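配線設備 作業記録ギャラリー

Grenon事業所 設備管理課

当課では、Drunivside棟の情報配線設備について、毎年1月に点検と整理を実施しております。対象は、サーバー機器を収容する区画、スイッチ類の接続口、および床上に敷設されるネットワークケーブルです。本ページでは、LANケーブルとコネクタ、スイッチ前面のポートを中心に、記録写真を掲載いたします。

本年度の対象は3区画、ケーブルは最大34本です。作業は午前9時に開始し、区画ごとに順次進めました。各ケーブルの接続先は、Odoi様式の配線台帳に記載された番号と照合しております。台帳の番号はスイッチ前面の印字に合わせているため、機器の向きにかかわらず、印字の数字を読み取って記入することとしています。

記録写真
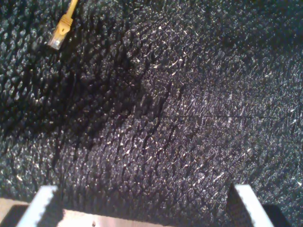
暗色のカーペット上の黄色いネットワークケーブル。先端は透明なRJ45プラグ、根元のブーツも黄色です。

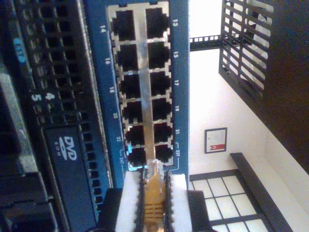

青い前面パネルのスイッチ。12口のポートはすべて空きで、左列に「14」から「24T」、右列に「13」から「23T」の印字があります。手前は透明なRJ45プラグです。

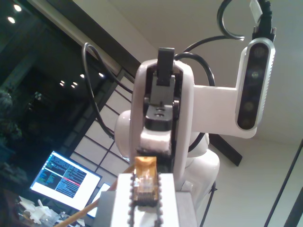 琥珀色の半透明の部品に保持された、コネクタに似た透明な小片。上方は白に近い色の天井です。

配線整理に関する取り決め

1 未接続のケーブルは、通路にかからない位置にまとめて置くこと。床上に残す場合は、区画責任者へ届け出ること。

2 プラグを接続する前に、先端の透明部分とツメの状態を目視で確認すること。割れや変形が認められるものは使用せず、交換品として申請すること。

3 接続口の番号は奇数列と偶数列に分かれているため、台帳への記入時には列の取り違えに注意すること。末尾に「T」の付く番号は、省略せずに記入すること。

4 カーペットの清掃は、ケーブルの整理が完了した後に行うこと。電源を使用する清掃機器は、サーバー用の電源系統に接続しないこと。

台帳の閲覧について

配線台帳は、Drutine資料室にて閲覧いただけます。閲覧を希望される場合は、所属と目的を記入した申請書を設備管理課の窓口へご提出ください。受付時間は午前10時から午後4時までとし、一回の閲覧は3名までとさせていただきます。台帳の複写および室外への持ち出しはご遠慮ください。

写真の転載を希望される場合は、使用媒体と掲載期間を明記のうえ、事前に当課までお問い合わせください。回答までに14日間を要します。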